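2026-01-10 工作本

Skirholm 灯塔日志，第一册，接着做。

先记糨糊，不然又忘。小麦淀粉，还是Wiltari那袋，袋口没夹紧，受潮结了点块，过筛以后能用。昨晚泡上的，早上倒掉上层水再加新水，小锅隔水煮。火开小了，半天不见变稠，后来调大一档，突然就起来了，锅边先起一圈，赶紧搅。颜色从乳白转成半透明那种灰，勺子提起来能挂住，往下掉的时候是一坨一坨的，不拉丝。比上回稠。上回那锅我嫌稀，补口边上渗出去一圈水渍，幸好是在试条上。

煮好倒进瓷碗，表面蒙一层水，盖上。放凉再过马尾筛，过了两遍。第二遍明显细。第三遍没过，手酸。以后谁用这碗糨糊请注意：取的时候用干净竹片，不要直接拿刷子进去蘸。上周那碗长毛就是这么来的，蓝绿色一小点，整碗倒了。我不追究是谁，反正也可能是我。

稀释：做薄纸加固的调到像脱脂牛奶，补缺口的调到像酸奶。我知道这写法不科学，Marjan Zarei每次看到都要在旁边批“哪种酸奶”。就是那种勺子插进去会慢慢倒的。有空了真的该称一次重，写成比例贴墙上。没空。

册子现状，补记（登记表上写得太简单）：
第一册共103页，编号是后人用铅笔加的，在右上角，中间有跳号，不是缺页，线和折帖都对得上。登记表上写的“缺页”要改过来。谁有权限改一下。
正文铁胆墨水，主要是一个人的字，偏右斜，后半本换过人，字大，下笔重，墨也重，背面透得厉害。换人以后的那几帖是最麻烦的，横线格里写得满，笔画交叉的地方已经有细裂，翻页的时候能听到一点声音，不喜欢那个声音。
纸是机制纸，横纹，偏脆，四周发黄往里走，书口那一侧最黄。
封面布面，书脊裂开，下半截没了。里面的纱布还在，已经不吃力。
缝线断在中间，前后各剩一截，靠糨糊和习惯连着。
水渍一片，从下书口往上，边缘有明显的潮线，棕色。潮线那一带墨没怎么洇，说明当时水不多或者干得快，这条是我猜的，报告里别写。
夹在里面的东西：干掉的一片叶子，一张小纸条写着油量，还有半截火柴。都单独装袋，按所在页码标了。火柴也留着，委托方说全都要。

委托方来信大意：希望能翻，能扫描，不要求好看。这是我最喜欢的一种委托。他们四月要在当地做一个小展览，第一册摊开放，所以封面和前半本要能平放得住。第二册、第三册不急。Pavlović 那边（他们找的扫描公司）要求书能开到接近平，我回信说不行，这个书背不可能，用书托，斜着扫。对方还没回。如果再问，统一口径：不压平，不拆册，不裁边。拆册这件事他们提过一次，说拆了扫描快，再缝回去就是。再缝回去就是！不拆。

检测：墨水做了铁离子试纸，取了几处，前半本颜色很浅，后半本明显变红，跟预想一样。酸度用平头电极，滴一点去离子水，后半本更低。数字在登记表附页，这里不抄，抄错过。
水溶性：黑墨不动。有一处红色批注，动，棉签上一碰就有粉红，立刻停。红色批注不止一处，翻了一遍，每一处都夹了小条。凡是有小条的页，一律不上湿的东西，包括稀糨糊。请大家千万看清楚再下手，小条是浅灰色纸，别跟我平时夹的白条混了。

所以方案改成：
干清洁，全册。
断裂墨水处用预涂薄纸加固，明胶再活化，用尽量少的水。
边缘缺口和撕口用薄皮纸加糨糊，避开墨。
书脊清理，重新做内衬，断线接上，不全拆。
封面布补色，最后做。

预涂纸昨天做了一批试的，今天揭下来看。做法：聚酯膜上铺薄纸，明胶溶液用软刷横着刷过去，晾干。揭的时候有两张起了气泡的痕迹，圆圆的一块没有胶，扔掉可惜，剪成小条留着练手。其余的好用。活化用的是海绵加滤纸那套办法，海绵湿透，上面盖滤纸，把小条胶面朝下放一下就拿起来，镊子，直接贴。时间要短，太久了胶就跑到滤纸上去了，贴上去没力。太短了又不粘。练了一上午才有手感。滤纸要换得勤，我老忘，忘了的那几条翘边。

试条老化那边：放进去的样品5天后拿出来看，前几天的记录Marjan写在她那本上，我这边只记结论等她。她说明胶那组颜色变化肉眼看不出，甲基纤维素那组也看不出，她要上仪器。仪器现在被隔壁借走做纺织品，说下周还。这个“下周”已经说过一回了。

干清洁记录。软刷从中缝往外扫，灰比想的多，中缝里有沙，真的沙，捻起来硌手。海边的册子嘛。留了一小瓶，贴标签。化学海绵只在空白边上用，切成小块，脏了就切掉一面。有字的地方不碰。后半本墨厚的几帖只用刷子，而且只在没有裂的地方刷，有裂的放到加固完了再说。页边有铅笔写的数字（应该是算灯油），容易掉，绕开。擦之前先看，看两遍，我今天就差点把一个擦了，海绵都按下去了才看到淡淡的一个7还是1。没掉。出了一身汗。

工具这边：Werkeo 的小压机手轮又松了，往下拧会偏，压出来一边实一边虚。今天没用它，改用玻璃板加铅块。铅块外面包的布有一块磨破了，铅露在外面，换掉之前别直接搁在纸上，也别赤手拿。新的布我裁好了放抽屉里，还没缝。压机先贴条停用，谁会修来看一眼，我拧了半天没看出螺丝是滑丝还是垫片没了。厂家电话打过，让填表。
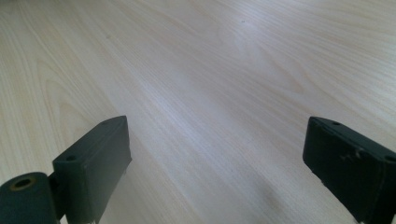 边缘修补从第一帖开始。撕口先对齐，放大镜下把纤维理顺，搭接的方向看清楚，很多撕口是斜着撕开的，有一个上下关系，反了就永远差一线，怎么压都不平。对好了背面上一条薄皮纸，纸条边是水撕的，毛边朝外。糨糊上得少，上完用骨刀隔着无纺布轻轻压，再吸水纸，再玻璃，再铅块。吸水纸过一会儿换一次，然后就放着。放够超过4小时再去动。我知道看上去早就干了，别动。上次就是看着干了，拿起来边上全卷。

皮纸颜色：手上的几种里最接近的是偏黄那一卷，书口那侧还是浅了点。要不要染？委托方说不要求好看，但展览那几页摊在灯下，白补丁会很跳。折中：展览可能翻到的几页用染过的，其余用原色。染色用丙烯稀释，先染纸再撕条，别反过来，先撕再染毛边全粘成一撮。染了一小批，晾在架子上，干了以后比湿的时候浅一大截，所以要往深了调。这个每次都写，每次都忘。今天又浅了。重来一批，颜色卡留在本子夹层，背后写了配法。

缺口补：大的那几个在下书口，潮线以内，纸软得像布。先描形，在灯箱上，针沿着外缘稍大一点点扎，撕下来，厚度不够叠一层。叠层的时候纤维方向要错开还是一致，我和Marjan意见不一样。她说一致，跟原纸走，伸缩一起来。我以前学的是错开，强度好。今天试了各一块，放在同样的边料上，等潮一下再干看哪个翘。下次记。

灯箱有一根灯管闪，看久了眼花，换灯管。

下午大部分时间花在后半本那一帖最糟的上面。先说结论：能做，但慢。一页上有裂的笔画太多，如果每一处都贴，等于整页托裱，那就不如整页上薄纸。但是整页上薄纸就要大面积的湿，红批注那几页肯定不行，没红的也要担心铁离子跟着水走，把没坏的地方也带坏。所以只贴真的会掉的。判断“会掉”的标准，跟Marjan商量了一下，先这么定：翻页时裂口两边会错开的，贴；裂了但两边还平着、翻动不张开的，不贴，记在图上；已经掉了只剩洞的，背面补，正面不动。掉下来的碎片有能对上的就对回去，对不上的装小袋，写页码，别混。

碎片不好弄。一个字的一竖，就那么一丝，镊子夹会碎，改用细毛笔，笔尖稍微有点潮气，粘起来放过去，位置对了再贴。呼吸都要侧过去。戴着口罩也要侧过去，口罩下沿漏气正好吹在纸上，真是专门跟我作对。吹跑过一个，在滤纸边上找到了。

做的时候顺便就读进去了，不该读，耽误时间。但是有意思。前面那个写字的人每天记风向、能见度、灯几时点几时灭，偶尔一句闲话，说补给船又没来，说土豆发芽了。有一段连着几天只有一个字“雾”（原文当然不是汉字，我意译），墨水越写越淡，像是兑了水。后来突然变浓，估计船到了。换人以后闲话没有了，只剩数字。换人那页没有交待，就是字不一样了。Marjan说别的册子里可能有，第二册还没开封。

这个墨水变淡的现象对我们其实有用，淡的那一段酸度也没那么低，纸也好得多，裂很少。可以在报告里提一句，作为墨水浓度跟损坏程度的对照，同一本，同一种纸，同一个人写的。但是取样点要够，现在只测了淡的一处，要补测。Marjan那边也想要这段数据，她四月之前要交一篇东西。补测的点先由她选，我别乱滴水。

温湿度：早上进来偏干，加湿器水箱空的。加了水，开了半天才上来。纸这种东西，干的时候做，后面潮了全要动。请最后走的人看一眼水箱，记在门口的本子上，不是这一本。夜里暖气调低的事跟楼管说过了，他说是统一控制。那只能靠自己。除湿柜里那些待修的不受影响，柜门的胶条倒是该换。

书脊那部分还没正式动，先看了。旧胶是动物胶，发脆，刮刀一碰成片掉，好事。下面一点有人后来补过一层，白色，像白乳胶，不好事。干刮刮不动，要糊湿敷，甲基纤维素厚厚一层，盖膜，等软了推掉。白胶那一截只怕要反复。试了指甲大一块，敷了8分钟，表面软，底下没软，推下来的是一层皮。再敷一次，这回推得动了，下面纸折的脊背有点潮，马上吸干。整条做估计要一天，分段，不要贪。纱布跟旧胶一起下来的，留样。

缝线接法：新线用未漂白麻线，细的那种，先过蜡还是不过？原来的线没有蜡。不过。断头两边都有一截能用，在折帖里面打结接上，结藏在中间，别打在脊上，打在脊上将来一压就是一个包。带子是棉的，还好，脏，但不断。新内衬用皮纸加一层细麻布，做空背，这样打开的时候脊能拱起来，正文少受力。给扫描那边也好交代。

封面布的颜色是深绿，褪成灰绿，书脊缺的那半截要补布。库里的绿布都太新太艳。想染，拿本白的细布来染，丙烯，跟皮纸一个路子。先不急，正文做完再说。布面上有个杯印，圆的，不去。委托方特意在信里写了，杯印请保留。本来也没打算去。

小事：
去离子水快没了，下单，上次送来的桶漏。
无纺布库存够。薄皮纸剩的不多，最薄那种只有Wiltari有货，他家发货慢，要提前订。
手术刀片废料盒满了，请倒到规定的地方，不要往下按！
我的那把骨刀谁拿了，把上缠红线的。不是说不能用，用完放回来。
书托要做，灰板和布都有，照第一册的厚度做，开角先留大一点，垫块可以抽。图我画在后面一页，尺寸没标完，别照着切。
扫描前后各拍一套，灯位照旧，色卡别忘了摆，上一批有一半没摆色卡，后来全补拍了。

刚才收尾的时候又去翻了一下玻璃下面压着的第一批撕口。边上平。有一条补纸伸出书口一线，还没修，等透了再裁，裁的时候垫硬板，刀口朝外，别碰到原边。原边毛的就让它毛。有一条糨糊多了，背光看有一块发亮，能接受，但下面的要少上。糨糊放到下午也稍微变稠了，加了几滴水重新研开，研的时候起小粒，再过一遍筛才好。所以下午那几条用的是过完筛的，跟上午的手感不一样，更滑，吃进去慢一些。编号我在图上用斜线分开了，斜线前上午，斜线后下午，将来如果哪一批翘了好查。

跟Marjan对过的分工：她继续做老化和补测，顺便把预涂纸再做一批，气泡的问题她觉的是刷子太硬，换羊毛刷试。明胶浓度先不动，一次只改一个东西。我继续前半本的边缘，后半本加固隔天做，连着做眼睛不行，下午后半段手也开始抖，今天最后那几条就贴得不好，有一条重贴了。重贴的那条在图上画了圈。以后下午晚了就不要碰墨，去做清洁或者裁纸，别逞强。

给委托方的进度信还没写。要写的：缺页更正；红批注遇水会动，所以方案有改；平放展示可以，但要书托，翻开的那一页不能一直是同一页，中途要换；灯光要低，时间要短；杯印保留。还有问他们第二册能不能先开封看一眼换人的那段，理由写墨水来源对照，不要写我想知道。

待查：旧文献里有没有说灯塔配给的墨水是粉还是成瓶的。如果是粉，自己兑水，那变淡就说得通了。后半本那个人兑得浓，或者瓶底的渣也一起用了，墨里有颗粒，放大镜下看得见，黑的小渣子嵌在纸纤维里。拍了，没存对文件夹，明天挪。

加湿器水箱，走之前又加了一次。糨糊碗盖好了，放冰箱门上那格。玻璃下面的别动。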